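3 min read

Gerlach opened its Dorden test hall to visitors in January, and the bench that drew the longest line was the table-clearing cell. The task is simple to state: toy fruit, cups and bowls are spread over a white tabletop, and a single arm with a two-finger gripper sorts them.
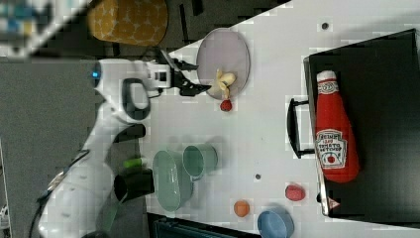 Kerstin Sperling, who runs the cell, said the policy was trained on 1,742 recorded runs. Soft items remain the hard case. A plush object deforms under the fingers, so grip force is capped and the arm retries up to 3 times before moving on. Gerlach puts its success rate at 80 percent per item.

Related
Flirnolora updates its joint controller
Inside the Tirnanau parts warehouse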